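掲示板トップ ＞ 住まい・再開発 ＞ 計画・工事中の物件

ナンウッド駅北口再開発（36階・450戸）について語るスレ

1：kitaguchi_walk
前のスレが埋まったので立てました。
旧ビンディッツ工場跡地のタワー計画です。事業者はガスコーム不動産、設計はティジャーニ設計事務所。36階建て、総戸数450戸、低層部に商業と区の出張所が入る予定です。
9月の住民説明会で配られた資料をもとに話せればと思います。価格予想だけの書き込みは価格スレの方でお願いします。

2：mado_nishi
スレ立て乙です。
説明会、後半だけ出ました。質問は風と日影に集中していて、駐輪場と広場の話はほとんど時間切れでした。資料の後ろの方に配置図が載っていますが、広場が思ったより奥まっています。

3：kitaguchi_walk
広場は900平米となっていますね。ただ配置図を見ると、搬入車路の上に張り出したデッキも面積に含めているように読めます。地上だけならもっと狭いはずです。

4：hashi_no_ue
デッキ部分も公開空地扱いになるので、数字の出し方としては普通です。別にごまかしているわけではないと思います。
むしろデッキが駅の改札階につながるなら、地上の広場より使う人は多いでしょう。

5：mado_nishi
>>4
つながるのは将来対応ですよ。資料の図では駅側のデッキが点線になっています。鉄道会社との協議中と書いてありました。
竣工時は地上に一回降りて、横断歩道を渡って駅に入ることになります。雨の日はきついです。

6：hashi_no_ue
>>5
見直しました。点線でした。すみません。
とはいえ先に躯体側の受けを作っておくのだから、協議が不調に終わる可能性は低いのでは。

7：furui_danchi
受けだけ作って何年もそのままの駅ビルは隣の市にもあります。
つながる前提で買う、あるいは借りるのはやめた方がいいです。

8：soroban_3
管理費の話をしたいです。
450戸あるので一戸当たりは安くなるという説明でしたが、ゲストルーム、ラウンジ、フィットネス、それに各階ゴミ置場が入っています。各階ゴミ置場は回収の人件費がずっとかかります。戸数で割れば安いというのは設備が同じならの話です。

9：mado_nishi
フィットネスは最初の資料にはなかったですよね。9月の資料で急に増えていました。

10：soroban_3
>>9
そうです。前の資料では同じ場所が「多目的室」でした。面積は変わっていません。器具のリース料と、利用時間中に人を置くかどうかで全然違ってきますが、そこは「検討中」としか書いてありません。

11：niwa_to_neko
共用施設はあった方が資産価値が保てると思うのですが、このスレでは少数派でしょうか。
今住んでいるマンションは何もなくて、集まりを開くにも公民館を借りています。フィットネスはともかく、集会に使える部屋は欲しいです。

12：soroban_3
>>11
集会に使える部屋は私も賛成です。多目的室のままなら何も言いません。用途を固定した部屋は、使われなくなったときに規約変更が必要になるので面倒なんです。450戸の総会で特別決議を通すのは大変です。

13：furui_danchi
うちの団地の話で恐縮ですが、ビリヤード室が物置になって、用途変更の話が出てから部屋が片付くまで相当かかりました。反対というより、議決権行使書を出さない人が多いのです。
賃貸に出している区分所有者が増えると、さらに集まりません。

14：niwa_to_neko
>>13
なるほど。ビリヤード室。時代を感じますね。
賃貸に回る割合は今回どのくらいになるんでしょう。投資目的が多いと聞くと少し不安になります。

15：hashi_no_ue
それは誰にも分からないので予想してもしかたないです。
事業者が一部を一括で賃貸会社に渡すかどうかは説明会で質問が出ていて、「現時点で予定はない」との回答でした。議事録が公開されたら確認できます。

16：mado_nishi
「現時点で」が気になりますが、そういう言い方しかできないんでしょうね。

17：kitaguchi_walk
議事録は区の再開発のページに載る予定です。今日、2024年11月4日の時点ではまだ出ていません。前回の分も公開までかなり待たされました。

18：sorakaze
風の話に戻してもいいですか。
北口から工場跡の塀沿いに歩く道は、今でも冬はかなり吹きます。36階が建った後の風環境について、評価書では植栽による対策後の数値だけが表に出ていて、対策前の数値が別冊になっています。別冊は窓口での閲覧のみで、持ち帰れませんでした。

19：hashi_no_ue
>>18
対策前も評価書の本編に図で載っていますよ。数値の表が別冊なだけです。図の色分けを見れば、北西の角で一段悪くなるのは読み取れます。

20：sorakaze
>>19
図はありますが、色の幅が広すぎて、上限に近いのか下限に近いのか分からないんです。そこが知りたくて窓口まで行きました。
北西の角は保育園の送り迎えで通る人が多い場所です。高木を植えると言っても、植えた直後の木がどこまで効くのか疑問です。

21：furui_danchi
常緑樹でないと冬に効かないのに、完成予想図の木は落葉樹に見えます。予想図なので樹種まで決まっていないのかもしれませんが。

22：sorakaze
樹種は評価書では「常緑広葉樹を主体」となっていました。予想図とは違うので、予想図の方を直してほしいと意見書に書きました。

23：hashi_no_ue
意見書にそこまで書くのはどうかと思いますが……。予想図は予想図でしょう。

24：sorakaze
>>23
販売の広告に使われるのは予想図の方なので、そろえておいてほしいだけです。何年かたって「日当たりが悪いから落葉樹に植え替えよう」という話が出たとき、風対策の木だと知っている人がいなければ通ってしまいます。

25：soroban_3
>>24
それは本当にあります。管理規約か長期修繕計画のどこかに、風対策の樹木だと明記しておくべきです。植栽の維持費も、ただの緑化と対策用とでは枯れたときの扱いが違います。

26：hashi_no_ue
規約に書くのは賛成です。予想図の件は言い過ぎました。

27：chuurin_mondai
初めて書き込みます。駐輪場のことです。
資料では900台となっています。450戸なので一戸に二台ずつという計算だと思いますが、そのうちかなりの部分が二段ラックの上段です。子ども乗せの電動自転車は上段に載りません。平置きの台数を質問したかったのですが、時間切れで当たりませんでした。

28：mado_nishi
>>27
平置きの区画は配置図の地下一階の右下にあるだけですよね。スロープの降り口の近く。

29：chuurin_mondai
>>28
そうです。あの広さだと電動を持っている世帯の分はとても足りないと思います。しかもスロープが途中で直角に曲がっていて、車路とは分離されているものの、幅が書いてありません。

30：niwa_to_neko
うちも電動です。上段には一度も載せたことがありません。重くて持ち上がらないし、幅も合わないです。
平置きが抽選だとすると、外れた世帯は玄関前に置くようになって、今度は廊下の問題になりそうです。

31：furui_danchi
内廊下なので玄関前は規約で禁止でしょう。エレベーターに自転車を載せるかどうかでも必ずもめます。

32：hashi_no_ue
シェアサイクルのポートを広場に置くと資料にありました。あれで一人一台持つ必要がなくなる、というのが事業者側の考えだと思います。

33：chuurin_mondai
>>32
シェアサイクルに幼児用座席はありません。通勤の足にはなっても、送り迎えの代わりにはならないです。
台数を減らしてもいいから平置きを増やしてほしい、という意見を出そうと思っています。900台という数字を守るために上段を増やしているように見えるので。

34：soroban_3
附置義務の台数があるはずなので、減らせる余地は限られるかもしれません。ただ義務は900台より少ないはずです。区の条例の別表で計算できます。戸数分の義務に商業分を足したものになります。

35：chuurin_mondai
>>34
ありがとうございます。別表を見てみます。

36：kitaguchi_walk
商業の方も整理しておきます。低層部は一階がスーパー、二階がクリニックと物販、三階が区の出張所と貸室、という構成です。スーパーは20年の定期借家で、運営会社名は未発表です。
現地の塀の掲示は9月の説明会の後に貼り替えられていて、工程表の解体の欄が一行増えています。地下の基礎の撤去が別の工事として出されたようです。

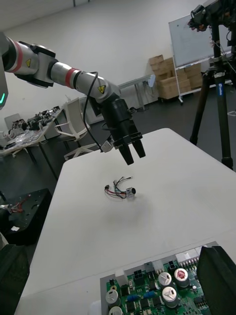 黒いグリッパーの付いた銀白色のロボットアーム

掲示の連絡先はガスコーム不動産の再開発担当になっていますが、工事の騒音については施工者の番号にかけるよう小さく書いてあります。前の掲示では一つの番号でした。かけ間違えるとたらい回しになるので、近くの方は貼り替え後の方を控えておくといいです。

37：mado_nishi
>>36
まとめ助かります。基礎の撤去が別になったということは、その分だけ着工が延びるのでしょうか。

38：kitaguchi_walk
工程表では本体着工の時期は動いていません。解体の後半と重ねて進めるように線が引かれています。重ねる分だけダンプの出入りは増えると思います。

39：furui_danchi
旧工場の基礎はかなり深いと聞いています。隣の倉庫を壊したときも、地中から古い杭が出てきて止まりました。工程表どおりには進まないと見ています。

40：hashi_no_ue
>>39
倉庫のときは図面が残っていなかったからでしょう。ビンディッツの工場は増築のときの図面が区に出ているはずで、条件が違います。

41：furui_danchi
>>40
増築部分の図面はあっても、最初に建てた棟の図面があるかは別です。私の父が勤めていた頃、もう古い棟の図面が見つからないと言っていたそうです。まあ又聞きなので、話半分で。

42：super_machi
スーパーの件、20年の定期借家というのは長いのか短いのか、どちらでしょう。
北口側は食料品を買える店がほとんどなくて、いつも踏切を渡って南口まで行っています。途中で撤退されるのが一番困ります。

43：soroban_3
>>42
期間だけなら長い方です。ただ中途解約の条項があるかどうかで意味が変わります。借主から何か月か前の予告で出られる契約なら、20年と書いてあっても撤退はあり得ます。
そこは当事者間の契約なので、たぶん公表されません。

44：super_machi
>>43
そうですか。地権者の方には説明があるんでしょうか。

45：jimoto_chiken
地権者側です。あまり細かいことは書けませんが、商業床は保留床として事業者が持つ部分と、地権者の共有で持つ部分に分かれます。スーパーの区画は事業者側なので、契約の中身はこちらにも詳しくは来ていません。
共有側は二階です。テナントが埋まるかどうかはこちらの心配事でもあります。

46：super_machi
>>45
地権者の方から聞けてよかったです。ありがとうございます。

47：soroban_3
>>45
差し支えなければ教えてください。住宅と商業の管理組合は分けるのですか。全体で一つに部会を置く形ですか。資料では「今後検討」でした。

48：jimoto_chiken
>>47
全体の組合を一つ置いて、住宅部会と施設部会を作る案で進んでいます。決定ではないです。議決権の割合でまだ話がついていません。

49：soroban_3
>>48
ありがとうございます。外壁や受水槽の費用をどう割るかで後々効いてくるところなので、販売開始前に規約案を見せてほしいですね。契約のときに分厚い冊子で渡されても読めません。

50：niwa_to_neko
規約案は契約前に見られるものなんですか。今のマンションを買ったときは、当日に署名する書類の束の中に入っていました。

51：soroban_3
>>50
モデルルームで言えば出てくることが多いです。出し渋られたら、重要事項説明書の写しを事前にもらえないか聞いてください。そこに費用負担の概要は載ります。

52：tochu_kara
横から失礼します。
そもそもこの場所に36階が必要なのかという話は、前スレで終わったことになっているんでしょうか。ナンウッドの北口は道も狭いし、小学校も教室が足りていません。450戸入ったら学校は持たないと思います。

53：hashi_no_ue
>>52
終わってはいませんが、都市計画決定はもう済んでいます。高さを下げる議論を今からしても動きません。学校の受け入れは教育委員会の方で別に資料が出ています。

54：tochu_kara
>>53
決まったから何も言うなというのは違うのでは。教育委員会の資料も見ましたが、特別教室を普通教室に転用してしのぐとしか書いてありません。理科室や図工室を削るということです。

55：hashi_no_ue
>>54
何も言うなとは書いていません。高さではなく学校の方に意見を出した方が、動く可能性があると言いたかっただけです。

56：mado_nishi
転用の話は説明会でも出ました。区の担当が来ていて、仮設校舎も選択肢に入れて検討すると言っていました。校庭がその分狭くなるので、それも嫌だという声が上がっていました。

57：furui_danchi
うちの団地が入居したときも仮設校舎でした。夏は暑かったと下の子が今でも言います。何年かすると子どもの数が一気に減って、今度は空き教室だらけになりました。
一斉に入居する建物はどうしてもそうなります。

58：niwa_to_neko
>>57
分譲を何期かに分けても、引き渡しは一度ですもんね。

59：tochu_kara
家を必要としている人がいるのは分かるので、建てること自体に反対ではないんです。ただ、間取りの一覧を見ると広めの高い部屋と小さい投資向けの部屋が多く、子育て世帯が普通に手を出せる中間が薄いように見えます。それで学校の負担だけ増えるのかと。

60：soroban_3
>>59
間取り一覧は確かにそうなっています。ただ中間が薄いなら、学校に行く子どもの数も想定より少ないかもしれません。どちらの心配も同時に当たることはないのでは。

61：tochu_kara
>>60
広い部屋に子どもが住まないわけではないので、同時に当たることもあると思います。

62：soroban_3
>>61
それはそうですね。決めつけでした。

63：jimoto_chiken
間取りは地権者の希望でも変わっています。権利変換で取得する住戸に、親と子で隣り合わせの二戸を希望した人がいて、その階は小さめの部屋が並んでいます。全部が投資向けというわけではないです。

64：mado_nishi
>>63
中層階だけ割り付けが細かいのはそれでしたか。設計者の趣味かと思っていました。

65：sorakaze
設計のティジャーニは、隣県の市役所をやったところですよね。あそこは吹き抜けの下が冬に寒くて、後から風除室を足していました。今回の出張所の入口も二重扉になっていない図なので少し心配しています。

66：hashi_no_ue
>>65
三階なので一階ほどは吹き込まないと思います。ただデッキ側から直接入る扉は気になりますね。デッキは吹きさらしですし。

67：sorakaze
>>66
珍しく意見が合いました。

68：hashi_no_ue
>>67
規約の件でも合っています。

69：chuurin_mondai
条例の別表を見てきました。住宅分の義務と商業分を足しても、900台には届きませんでした。商業の床面積は資料の概数で計算したので正確ではないですが、平置きに振り替える余地はありそうです。意見書にそのまま書きます。

70：soroban_3
>>69
お疲れさまです。計算の元にした床面積がどの資料のどのページかも書いておくと、回答が「ご意見として承ります」で終わりにくいです。

71：chuurin_mondai
>>70
書き足します。意見書はメールでも受け付けているんでしょうか。

72：kitaguchi_walk
>>71
区の窓口は郵送と持参とメール、事業者の方は郵送と持参だけです。両方に出す人は様式が違うので気をつけてください。区の様式は住所の記入が必須で、書いていないと数に入らないそうです。

73：super_machi
事業者の方にも出そうと思います。スーパーの営業時間と、工事中の仮設店舗を検討できないかという二点です。踏切を渡るのがつらい高齢の方が近所に何人もいます。

74：jimoto_chiken
>>73
仮設店舗は地権者の会でも話が出ました。置ける場所が資材置場と重なるので難しいという返事でした。移動販売車なら塀の外の空きスペースに入れるかもしれません。意見書に書くなら、そちらも併記してもらえると後押しになります。

75：super_machi
>>74
移動販売、いいですね。併記します。

76：tochu_kara
学校の件は教育委員会に別に出します。特別教室の転用について、どの教室をいつまで、というところを聞くつもりです。回答が来たらこのスレに貼ります。

77：mado_nishi
>>76
お願いします。駅側のデッキの協議は私が区に問い合わせ中です。担当課が二回変わって、今は返事待ちです。

78：kitaguchi_walk
議事録が公開されたら一度ここにまとめます。ページ番号つきで貼るので、説明会で聞いた話と違っているところがあれば指摘してください。

79：furui_danchi
今朝、塀の西側の通用口が開いて、測量の人が入っていました。掲示には何も出ていません。

80：kitaguchi_walk
>>79
情報ありがとうございます。明日の帰りに掲示を見てきます。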